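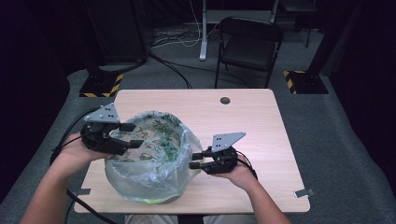
Skomside Picture House to host season of forgotten Westerns this August

SKOMSIDE, February 12, 2022 – Dusty trails, creaking saloon doors and a good many hats are on their way to the coast this summer, as the Skomside Picture House announces a season of 15 Westerns that have slipped out of sight over the years.

The season, called The Long Way to Brumanis after the lonely railway halt in its opening film, runs for six evenings and a handful of matinees in August. It has been put together with the film library Kuroda, which has spent a great deal of time and patience tracking down prints from old collections, private attics and, in one happy case, the back of a chapel cupboard.

Audiences can look forward to cattle drives, comic sheriffs, a singing undertaker and a snowbound siege picture that we have wanted to show for longer than we care to admit. Several of the films have not been seen on a big screen in this country since they first came out, and we do hope that people who remember them will come along and bring somebody younger.

The closing night belongs to Pestemia, a strange and rather lovely tale of two rival stagecoach lines, shown with live piano in our main hall, which seats 471.

A printed guide to all the films, with new essays and the original poster artwork, will be given free to the first 2000 ticket buyers.

Tickets go on sale at the box office and by telephone next month – members may book a little earlier, as usual. The café will stay open late on every evening of the season.

ENDS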